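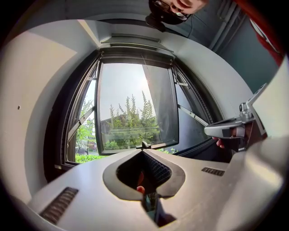
Window practice with the hand-held grippers, Thursday morning.

Hi all, Demyd here with the demo desk update. We've moved on to windows! After all those drawers I was ready for anything with a hinge that goes the other way, and the tilt-in kind is a lot more fun (and a lot more annoying) than I figured.

If you haven't tried it yet, you take a gripper in each hand, squeeze the trigger, and do the job the way you want the robot to do it later. No joystick and no lag. The catch is that you have to forget you own fingers. I kept wanting to reach over and just grab the latch like a normal person, and Arsen Vasylenko kept telling me to slow down. He was right, of course. When I played back my first batch, half of it was me hurrying through the last inch, and that's the part the Plivunach arm always fumbles.

So our goal for the window set is 300 clean demos, and we have 70 so far. A clean one starts with both grippers wide open, touches the window only with the pads, and ends with both hands pulled back and still for a slow count of two. If you bump the stay arm, keep going and finish, then flag it. Arsen wants those too, because he thinks the recoveries teach as much as the good runs. I'm not totally sold, but we'll see once the first training run is done!

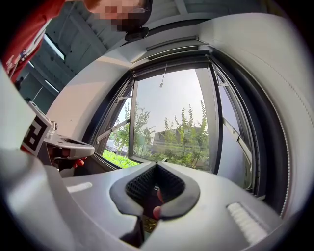 Sign up for a slot

I've got openings most afternoons through October, and two people per slot works best so you can trade off when your wrists get tired (they will, trust me). Tell me if you're left-handed, since nearly everything we have so far leads with the right and I'd love to even that out. New folks should run through the Bernatel warm-up first, the one with the cups. And please put the grippers back on the charger when you're done, with the triggers released. I found one squeezed shut on the shelf again and the spring did not thank us.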